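Our laundry is getting two folding arms, what happens to the folders?

Posted by Citlali Lozano in Work and Workplaces, 26/03/2025

I work at a commercial laundry that does table linen, throws and blankets for hotels and rental houses. There are 22 of us, five on the folding tables. Management has put in a test station from Wellix with two robot arms, and they say a second one comes in December if the numbers are good. They also say no jobs will go. I have been folding for a long time and I would like to hear from people whose shop already went through this. Did the hours change? Did the pay change? What do you do all day now? I am not against it – my wrists would be glad of a break – but I want to know what to ask before the next staff meeting.

Temitope Mohammed

We have had a station like that at the Plovadska plant for a while, so I can tell you how it went for us.

The folding itself is slower than a person. An experienced folder at our place beats it easily on anything plain. What it does well is keep going over lunch and after the second shift leaves. So the first change was to the schedule. The late folding shift went from three people to one, and the other two were moved to sorting and inspection. No layoffs, but one of them didn't like sorting and left on her own.

The job of the person who stays is different. You feed cloths, clear the ones it gets wrong, check corners and stack. Large plaid throws were the hard ones in our first weeks. They slide, they hang off the table, and a small crease at the start is a big crease at the end.

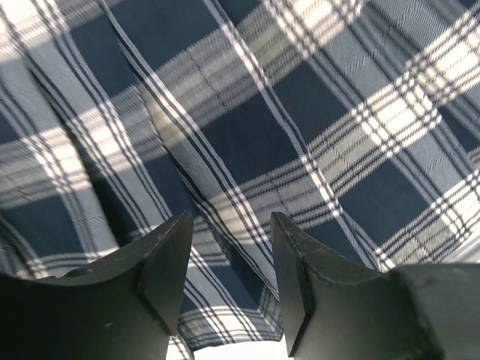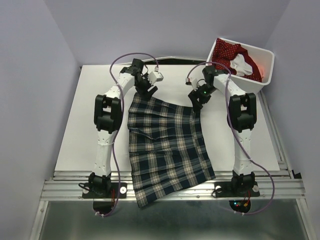
Plaid cloth at the folding station, close up at the gripper first and then with both arms.

You do less lifting and reaching, and a lot more standing and watching. Some people find that more tiring. Ask for a stool and ask for rotation, two hours on the station at most. We had to ask twice.

Pay stayed the same for the first months. Then the station operators got a small raise, after we pointed out that we were doing the resets and the daily checks that the vendor used to do. Get that in writing before you start doing it, because once you are doing it for free it is hard to go back.

Things I would ask at your meeting:

Who is trained, and is it paid time?
Who gets blamed for a bad fold, the operator or the station?
What number decides on the second one? Ours was 1000 pieces a week without rework and we only found out by accident.
If hours drop on folding, who picks where people go?

Chiamaka Ekpo

They said no jobs will go at my sister's place too. Get it in writing.

Ebere Ojo

I supervise a linen room, so take this from the other side. I agree with most of what Temitope wrote, but the piece count is the wrong thing to worry about. Look at what happens to the easy work. In our room the station took the plain, flat pieces first, and the people were left with fitted sheets, stained items and odd sizes all day. Everyone's hourly count went down and for a month it looked as if they had gotten slower. I had to go to the office and explain that the mix had changed. About 73 percent of what the folders handled by then was the awkward stuff.

So ask for the targets to be reset on the day the station starts. If they keep the old ones, your folders will miss them every week.

Also keep one manual table set up. Ours was pushed into storage and we needed it back the first time the station was down for a morning.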